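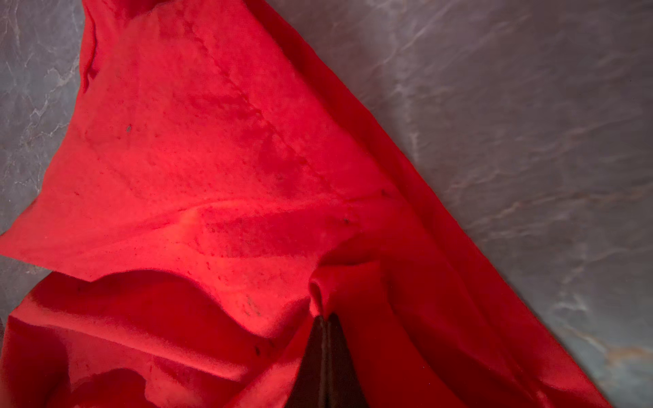 The Laundry Will Wait

June | By a contributing columnist

I own a dishwasher, a washing machine and a thermostat with opinions, so I can't claim to be waiting for the robots. They moved in years ago. What I am waiting for is the one that folds.

The folks at Pollamport have been promising it since before my last couch. Their Gestow arm, I read, can now get through a load of laundry in 80 minutes. My own record is 11, though I ball the socks and I refuse to discuss fitted sheets.

It's easy to be snide about this, and I plan to be, but look at the job. A red cloth in a heap has no front. It has a seam that wanders off, a hem that ducks under itself and a dozen folds that could each pass for a corner. Two stiff fingers pinch a bit of it and then what? A box stays a box when you grab it. Cloth becomes some other cloth.

That is why the Hinstead warehouse can move pallets all night with hardly a human in the building, and still pays people to put shirts in bags. I toured the place once. The shirt people did not look worried. One was eating a peach.

Reuter, the rival outfit, wants $405 a month for its home model, with a waiting list of 794 households. I wish them well. I would pay that for a machine that could find a corner on the first try — maybe even the second. Until then the basket sits at the foot of my bed, and I dress from the top down.

14 comments | 3 shares

Contact us | Copyright, all rights reserved | Back to top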